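Kitden Forums > Home Storage > Clear bins vs. labeled drawers for small stuff

Is the clear bin thing just marketing?
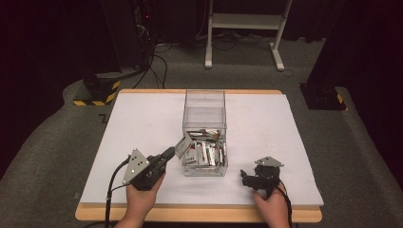
Original post
pegboard_skeptic
January 16, 2024
Posts: 119

Every organizing blog I read says the same thing. Put your small junk in clear boxes and you'll stop losing it. I don't buy it. I bought a set of the Trivwood ones in September and I still can't find a spare fuse when I need one. You see whatever is against the wall of the box and that's it. The middle may as well be in another county. Has anyone here really saved time with these, or did we all just pay extra for plastic you can see through?

Re: Is the clear bin thing just marketing?
mossy_garage
Posts: 866

Depends how deep they are. A deep clear box is a junk drawer stood on end. I use the shallow Barasa trays, one layer of stuff per tray, and I can find things fine.

Re: Is the clear bin thing just marketing?
dial_tone88
Posts: 300

mossy_garage wrote:
I can find things fine

You'd find things fine in a shallow cardboard lid too. So what did the clear part do for you?

Re: Is the clear bin thing just marketing?
mossy_garage

Fair, but I stack mine. I can look at the side of the stack and tell screws from hooks. Try that with cardboard.

Re: Is the clear bin thing just marketing?
dial_tone88

A marker and a piece of tape. Done.

Re: Is the clear bin thing just marketing?
latchkey_lou
Posts: 5

New here. I went the other way and got the Tromeo drawer cabinet with the little label slots. The labels were right for maybe a month. Then my family started putting batteries in "picture hooks" and I gave up on reading them. With clear boxes at least the box can't lie to you.

Re: Is the clear bin thing just marketing?
pegboard_skeptic

That's a decent point and the first one I've heard that wasn't copied off the packaging. Still think you have a family problem more than a drawer problem.

Re: Is the clear bin thing just marketing?
latchkey_lou

No argument there.

Re: Is the clear bin thing just marketing?
mossy_garage

Before you toss the Trivwood set, dump one box out and throw away what you don't need. I bet most of it goes.

Re: Is the clear bin thing just marketing?
pegboard_skeptic

So the advice is own less stuff. I could have had that for free. I'll do one box this weekend, but I'm keeping the receipt for the rest.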